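Section 4: Labelling and tagging your cables

By now you should have your Hultier wall rack up and level, with the shelves in and the doors hung (if you haven't, do go back to Section 3 first, as it is a great deal easier to tag cables when they have somewhere to go). This section takes you through tying, tagging and ringing each cable so that you, or whoever looks after the cupboard when you are on holiday, can find the right one without pulling on everything in turn.

It isn't difficult work, but it is fiddly, and most people enjoy it more with a cup of tea nearby and the radio on. Set aside an afternoon if you have a full rack. A small one can be done before lunch.

4.1 What you will need

From the tagging pack:
Cable ties with a flag tag (the flat rectangular part that carries the label)
Printed or blank labels
Split rings and closed rings, for hanging bunches
The Forndale record sheet, folded inside the lid

From your own drawer:
A fine permanent pen, if you are writing the labels by hand
Side cutters or a good pair of scissors
A soft dry cloth
A torch, or a lamp you can stand on the floor

Note: The pack holds 40 ties. If you need more, the refill is listed in the parts table at the back of this guide as item 291. Please order the same width, as wider ties won't pass through the rings.

4.2 Choosing a numbering scheme

Before you write a single label, sit down with the record sheet and decide how you are going to number things. We have seen all sorts over the years, and nearly any scheme will do so long as you stick to it. The one printed on the sheet uses two lines. The top line says where the cable starts and the bottom line says where it ends, so you can pick up a cable at either end and know where the other one has got to.

If you are taking over a cupboard from somebody else, try to live with their numbers for a while before changing them. Jin-sol Gil, who wrote the first version of this section for the Wirniner edition, always told customers to keep the old numbers in pencil beside the new ones for a full year, and we still think that is sound advice.

Keep the wording short. A label is a small thing, and letters squeezed in to fit are very hard to read at the back of a dark cupboard.

4.3 Preparing the labels

1. Lay the labels out on a table in the order of your record sheet.

2. Write or print both lines. Use capitals, and put a stroke through your zeros if you also use the letter O.

3. Leave the ink alone for a few minutes. It smudges more readily than you might think, especially on the shiny sort.

4. Wipe the flag with the dry cloth, peel the label and press it down from the middle outwards, keeping inside the border of the flag.

5. Tick the number off on the record sheet. Do this as you go along – it is very hard to work out afterwards which one you missed.

Note: Make two of every label, one for each end of the cable. People often remember this at number 11 and have to start again, so we mention it early.

4.4 Fitting the tie and the ring

Work on one cable at a time, and start at the top of the rack so that finished tags aren't hanging in your way.

1. Find the cable and follow it with your fingers as far as you can, to be quite sure it is the one you think it is.

2. Choose a spot a hand's width back from the plug. Any closer and the tag gets in the way when the plug is pushed home.

3. If the cable is going to hang with others, thread the tail of the tie through the ring now. It is a nuisance to add afterwards.

4. Pass the tail around the cable and into the head of the tie, with the ridged side facing inwards.

5. Draw it up gently until it is snug. You should still be able to turn the tie around the cable with your finger and thumb.

6. Turn the flag so that the label faces the front of the cupboard, and check that the strap isn't lying over the writing.

Caution: Don't pull the tie as tight as it will go. A tie that bites into the cable's outer sleeve can damage the cable over time, and thin cables suffer the most.

That last step is worth a little more patience than it usually gets. A strap that runs across the front of the label will hide the middle of both lines, and the middle is very often where the useful part of the number lives. You are left with the beginning and the end and have to guess the rest. If you find a strap has strayed over the front, ease it round to the back before you trim anything, while there is still a good length of tail to get hold of. 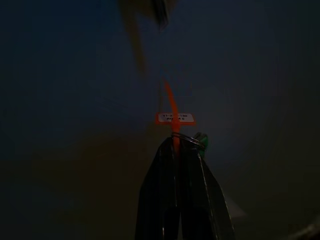

The colour of your ties is up to you. Orange is a good choice for a gloomy cupboard, and a white label stands out well against it. Jurčo ties come in several colours, and some customers use one for each floor of the building. If you do the same, write the colours down on the record sheet, or the next person will assume you simply ran out of one and opened another bag.

As for the rings, the closed ones are neater and don't catch on sleeves, but everything has to be threaded through before the tie is fastened. Split rings can be added at any time and are kinder to those of us who forget. Use whichever suits you, and feel free to mix them.

4.5 Trimming the tails

Leave the trimming until the whole shelf is done and you have checked every number against your sheet. A long tail can be dealt with whenever you like, but a short one can't be made longer.

1. Hold the tail away from the cable.

2. Cut it flush with the head of the tie, keeping the blades flat.

3. Run a fingertip very lightly over the cut. If it feels sharp, trim it once more.

4. Collect the offcuts as you go. They have a talent for finding their way under doors and into carpets.

Caution: Always cut away from the cable and away from your face. The ends can fly off with surprising force, so please wear glasses of some kind.

Note: If your tie is meant to be taken off again later (for a borrowed cable, say), leave the tail long and tuck it behind the bunch.

4.6 Hanging the bunches

Each hook on the Hultier rack will take up to 6 rings comfortably. You can get more on if you are determined, but the tags begin to overlap and you will find yourself leafing through them like the pages of a book.

1. Gather the cables for one hook and lay them side by side.

2. Slip the rings over the hook in number order, lowest at the back.

3. Let the cables hang for a moment and settle, then straighten any that have twisted.

4. Stand back and see whether you can read the front labels from where you would normally be standing. If you can't, turn the flags until you can.

4.7 If something isn't right

The label lifts at one corner. The flag was probably dusty. Peel the label off, wipe the flag and use a fresh label, as a used one seldom sticks properly a second time.

The tie slides along the cable. Draw it up by one more click. If it still slides, the cable is too thin for this size of tie, and the narrow ones will suit it better.

The tag always turns to face the wall. The cable has a twist in it. Unplug it, let it hang straight and plug it back in before adjusting the tag.

The writing has faded. Replace both labels, including the one at the far end, even if that one still looks fine.

The ring won't pass over the hook. Check that you haven't picked up one of the small rings meant for keys.

4.8 Looking after your tags

Go through the cupboard once a year with the record sheet in your hand. We suggest September, when most people are having a bit of a sort-out anyway and the evenings are still light enough to see by. Replace anything cracked or hard to read, cross off cables that have been removed, and put the sheet back inside the door where the next person will look for it.

Section 5 covers fitting the door lock and the spare key hook. You will need the small screwdriver again, so please don't put it away just yet.

Section 4 last revised 18 March 2022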